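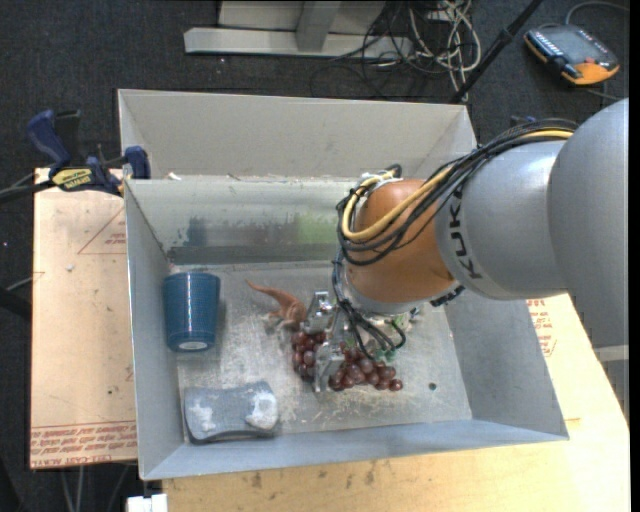

*KUKA-Arm mit Zweifingergreifer an einer offenen Metallkiste.*

# Untertitel für einen Kurzfilm: Arbeitsnotizen

Dienstag, 12. September 2023

Die Untertitel für »Nokomness« sind abgegeben. Der Film dauert 19 Minuten, ist zum größten Teil in Dialekt gesprochen und läuft demnächst im Kurzfilmprogramm des Ekelier. Verlangt waren eine deutsche und eine englische Fassung, beide als separate Dateien, dazu eine Kopie mit eingebranntem Englisch für die Sichtung. Ich notiere den Ablauf, solange ich ihn noch im Kopf habe. Beim letzten Film habe ich das versäumt und im Juli alles neu zusammensuchen müssen.

## Ausgangsmaterial

Geliefert wurden ein ProRes-Export mit sichtbarem Timecode, eine Dialogliste als Textdatei und das Drehbuch. Das Drehbuch war für die Untertitel kaum zu gebrauchen, weil in der Küchensequenz fast durchgehend improvisiert wird. Die Dialogliste stammte vom vorletzten Schnitt. Zwei Szenen standen darin in vertauschter Reihenfolge, eine dritte fehlt im fertigen Film ganz.

Ich habe deshalb zuerst die Liste gegen den Ton abgehört und alles gestrichen, was nicht mehr vorkommt. Erst danach habe ich das erste Spotting angelegt. Umgekehrt geht es auch, man verschiebt dann aber ganze Blöcke von Hand und übersieht dabei leicht einen Einzeiler.

## Spotting

Gearbeitet habe ich mit Cutard. Das Programm zeigt Wellenform und Bildschnitte in derselben Spur, was bei kurzen Einstellungen hilft. Die automatische Spracherkennung habe ich nach der ersten Szene abgeschaltet. Mit dem Dialekt kommt sie nicht zurecht, und bei überlappendem Dialog fasst sie zwei Figuren zu einem Block zusammen.

Meine Regeln, unverändert seit dem letzten Projekt:

- Einblenden auf dem ersten hörbaren Laut, nicht früher.
- Kein Untertitel steht über einen Szenenwechsel hinweg. Über einen Schnitt innerhalb der Szene darf er stehen, wenn der Satz es verlangt.
- Höchstens zwei Zeilen, Umbruch nach Sinneinheiten.
- Zwischen zwei Untertiteln bleibt immer eine kleine Lücke, sonst merkt das Auge den Wechsel nicht.
- Kursiv nur für Stimmen aus dem Off, Radio und Telefon.

Bei der Zeilenlänge bin ich mit bis zu 30 Zeichen strenger als die Vorgabe des Kinos. Der Film ist im schmalen Format gedreht, und lange Zeilen laufen optisch in die schwarzen Balken hinein. Im Englischen war das selten ein Problem. Im Deutschen musste ich an mehreren Stellen kürzen, an denen ich lieber vollständig geblieben wäre — vor allem bei den Vorwürfen der Schwester, die aus langen Nebensätzen bestehen.

## Bildrate

Der meiste Ärger kam wie üblich von der Bildrate. Der Export lag in 25 Bildern vor, das DCP in 24. Wer die Untertiteldatei einfach übernimmt, hat am Anfang synchronen Text und im Abspann einen deutlichen Versatz. Cutard bietet für die Umrechnung zwei Optionen an, die im Menü fast gleich heißen. Die eine behält die Zeitwerte bei und ändert nur die Bildzählung. Die andere streckt die gesamte Spur. Gebraucht wird die zweite, sofern auch Bild und Ton gestreckt wurden. Das war hier der Fall, stand aber in keiner der mitgelieferten Unterlagen. Ich habe es am Türknallen in der Schlussszene überprüft: Position im Export, Position im DCP, Verhältnis ausrechnen, fertig.

Nach der Umrechnung lagen 29 Untertitel um ein Bild neben dem Schnitt. Das sind Rundungsfehler. Man sieht sie auf der Leinwand als kurzes Aufblitzen am Anfang der neuen Einstellung, am Monitor dagegen so gut wie nie. Ich habe sie einzeln korrigiert. Ein Skript hätte das vermutlich auch gekonnt, zum Schreiben hätte ich aber länger gebraucht.

## Übersetzung

Für die englische Fassung habe ich direkt aus dem Dialekt übersetzt und nicht aus den deutschen Untertiteln. Die deutschen sind bereits gekürzt, und eine zweite Kürzung auf dieser Grundlage verliert zu viel. Einige Stellen bleiben unbefriedigend. Die Mutter wechselt mitten im Streit vom Du zum Sie, was im Englischen keine Entsprechung hat. Ich habe an der Stelle eine förmliche Anrede eingesetzt. Das trifft den Ton halbwegs, kommt aber einen Satz zu spät.

Das Lied in der Wartezimmerszene ist nur in der deutschen Fassung nicht untertitelt. Im Englischen steht der Refrain beim ersten Mal, danach nicht mehr.

## Schrift und Export

Als Schrift verwende ich Srithong in halbfett. Sie hat offene Formen, ein gut erkennbares großes I und läuft nicht zu breit. Im DCP muss die Schriftdatei mitgegeben werden, und manche Server nehmen zu große Dateien nicht an. Ich habe den Zeichensatz deshalb auf lateinische Zeichen und die benötigten Satzzeichen reduziert. Dabei ist mir zunächst der Gedankenstrich verloren gegangen — im Test erschien an seiner Stelle ein leeres Kästchen. Wer Zeichensätze beschneidet, sollte vorher eine Liste aller verwendeten Zeichen aus der fertigen Datei ziehen.

Farbe: kein reines Weiß. In den Nachtszenen überstrahlt es das Bild. Ein leicht abgesenkter Wert mit dünner Kontur reicht aus und bleibt auch vor der hellen Hauswand lesbar.

## Aufwand und Offenes

Vom ersten Abhören bis zur Abgabe vergingen 14 Tage, Korrekturschleife eingeschlossen. Die Sichtungskopie war dabei der kleinste Posten.

Offen ist noch die Fassung für Gehörlose und Schwerhörige. Dafür fehlt mir eine Geräuschliste, und die Farbzuordnung der Figuren ist nicht abgestimmt. Die vorhandenen Zeiten kann ich übernehmen, die Lesegeschwindigkeit muss ich neu ansetzen. Wenn die Liste da ist, ergänze ich den Abschnitt an dieser Stelle.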